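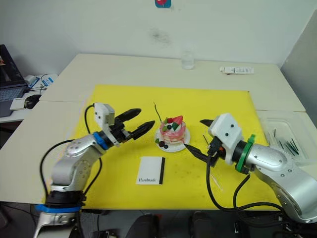
Bimanual cell, cake on plate, "Handmade" card in front

Home Tickets Datasets Docs Search

Ticket: Card placement stalls after switch to shorter action chunks
Project: Manzano (two-arm dessert assembly)
Component: policy server, Bustska build
Status: open, workaround available

Summary
The policy completes the cake stages and then stalls when it gets to the card. Both arms hold pose until the episode reaches the 600-step limit. No fault is logged on either arm.

Setup
Training set is 367 teleoperated episodes. Inputs are one head view and two wrist views, plus joint positions. The old checkpoint predicted long action chunks and did not stall, but overshot the plate. The new checkpoint uses shorter chunks. No other training setting was changed.

Checks so far
1. Replayed recorded actions open loop. Arms track normally.
2. Restarted the policy server between episodes. No change.
3. Masked one camera at a time. With the left wrist view masked, the stall goes away but grasp accuracy drops.

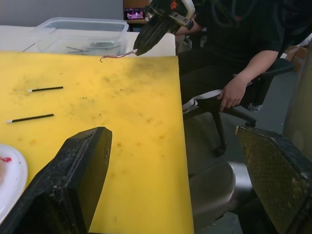

Chunk length sets how far the policy commits before it looks again, and with short chunks a small ambiguity in one view is re-decided at every query. We suspect the stall is two plans averaging out to zero motion. Thin objects make this worse. The two black sticks on the mat are close to parallel, with their white tips at the same end, and from a wrist view either one is a valid target. We plotted the predicted first action over the stall window and it flips sign between queries. Net displacement stays under the controller deadband.

The card has a similar problem. Seen from close up it is a pale surface with little texture, and a fingertip behind it gives no usable depth cue. The dark stripe on the right edge is the only strong feature the encoder has to work with.

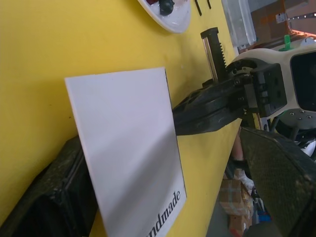

Wrist view, finger tip behind the right edge of the card

Workaround
Blend overlapping chunks with exponential weights and hold the selected mode for 3 queries before allowing a switch. In our test the stall did not recur over 17 episodes. Placement error has not been measured yet, so do not quote this as a fix.

To do
- Repeat with the masked-view checkpoint
- Log mode switches per episode
- Confirm the deadband value on both arms

Comments (3)

wristcam_left: Same stall on the Culwood cell, also with short chunks. Holding the mode cleared it.

kp_loop: Which end of the chunk gets the higher weight? Results differ a lot here.

ticket owner: Oldest prediction gets the highest weight. Will add to the docs.

Contact: Wivville Robotics support desk | Copyright Wivville Robotics | Back to top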